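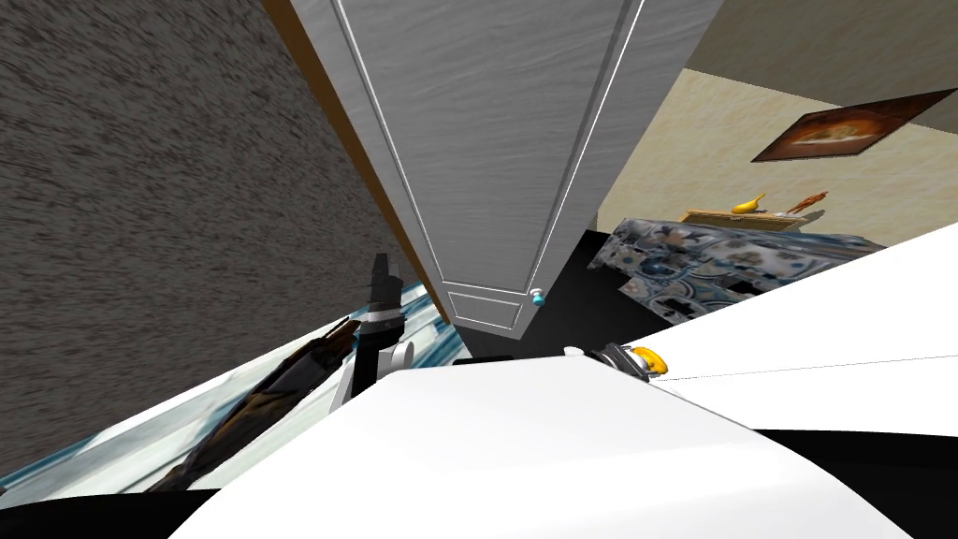 So why did the Vekico Street line back up again after we flushed it in April? Roots, most likely, coming in at the joint just upstream of the Kawaguchi lot, plus a sag in the pipe that holds grit.

Kylie Ellery and I ran the sewer camera from the lower manhole this morning. Got to 252 feet and hit a root mass I couldn't push past. Pulled back, cleaned the lens, tried again — same spot. Yuto wants to cut it from the top end and I think he's right, the angle is much kinder from up there.

Li-hua, the old drawing says 8-inch clay all the way to Gadivar. It's PVC for the last 100 feet! Please fix the map before somebody orders the wrong couplings (me, probably). 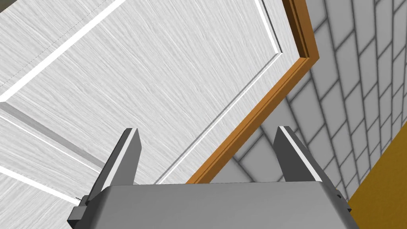

For the road closure

Toshiko Oda has the notices for one lane only. I'd rather close both, 9 to 3, and be done with it. Detour goes by Niltunach and the bus people need to hear from us first. Still need cones, the small root cutter and a fresh battery for the gas meter. Sayaka has the meter in her truck, I think.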